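**Friday, August 10, 2018**

I promised in my last post to write how I look after the small cell at Grulska, the one with the wooden table. Two readers asked about it, so I will try, and please forgive my English.

The cell sorts cables. My notebook for it is called Mabula, the same as the cell, and now it is almost full. Every 300 cycles I stop the arm and go through the same list. First I wipe the fingers with a dry cloth. Braided cable leaves small fibers on them, and after some days the grip becomes slippery. Then I check the screws of the fingers with the short key. On Tuesday one was loose by half a turn, and I had blamed the software all morning.

After this I close the gripper with nothing in it and look at the gap from the side. If one finger comes first, I adjust the zero. In October last year I did not do it for a long time, and the arm pushed every cable a little to the left before it picked it up. It took me 3 evenings to understand why.
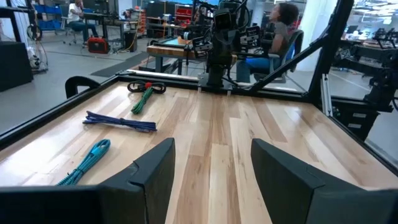 *Test pick with the turquoise, blue and green cables, seen from the wrist.*

For the test I use always the same cables, coiled flat. I lay them at different angles, because the easy angle teaches me nothing. The green one, with the red tie, is the hardest for me. Sometimes the camera program decides that the tie is the middle of the cable, and then the pick is too close to the end. I have changed the threshold to 50 and it is better, but I don't want to say that it is solved.

The last job is the wrist cable. I move the joint slowly to both ends and listen. If I hear rubbing, I open the clip and give the cable some more length. The clips from Clovetti are good but they become hard with time, so I keep a small bag of new ones in the drawer.

The cycle counter showed 1776 when I finished yesterday. Next I want to replace the finger pads, and I am still waiting for the package from Irkum.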